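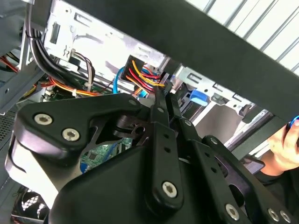
## "People keep their computers longer than they keep their cars"

2019-07-21

Müzeyyen Tokgöz has fixed desktop computers in Trallow for 15 years. Her shop, Evia, has one counter and a back room full of shelves.

"I started with printers," she says. "I hated printers."

Most of her work now is old office machines. Owners bring them in when they get slow, and she usually suggests more memory or a new drive before anything else. The basic charge is 40 dollars. She raised it in March, the first increase since she opened.

"Two customers complained. One of them came back the next week with his sister's computer."

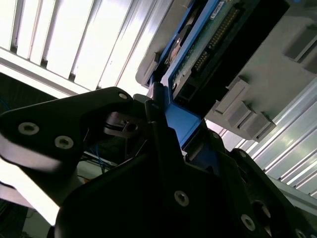 *A drive tray with a blue frame going into its enclosure.*

Backups are her least favorite subject. She asks every customer if they have one, and most say they think so. Last winter a man lost more than 3000 family photos.

"I got some back. He wanted the ones from his wedding, and those were gone."

Her nephew, Naveen Rastogi, works the counter in summer and would like the shop to sell phones. Tokgöz has told him no.

"He can ask me again next year," she says.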